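Larnholm Tabletops: read me first

Hi! I'm Rok Dimitriou and I put this folder together over one long August, mostly after dinner. It's about plain work surfaces: tables, counters, shelves, the flat stuff we put everything else on. I kept finding lots of pictures of mugs and scissors and very few of the surface under them, so I started my own pile.

There are 300 pictures in the first release, sorted into 4 folders by tone (white, gray, wood tones, everything else). The white folder is my favorite and also the one that gave me the most grief, because a pale surface is never one color. Light slides across it and you end up arguing with yourself over whether a thing is white or gray. My rule: if the brightest part reads as white, it goes in white.

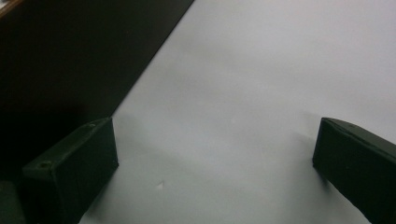

Shadows stay in. I tried evening them out for the Pestar batch and hated the result, so I went back to the originals. If you want soft shadows only, look for "soft" in the notes column. I filled that in by eye, so please be kind!

Known problems: 40 entries still have no notes at all, and I spelled "Mladenović" 3 different ways in the room column before settling on that one. The Jesanach rooms are missing from this version (I still have to sort them).

Use it for whatever you like, just keep this file with the folder. If you find something in the wrong place, tell me the folder and the row number and I'll move it.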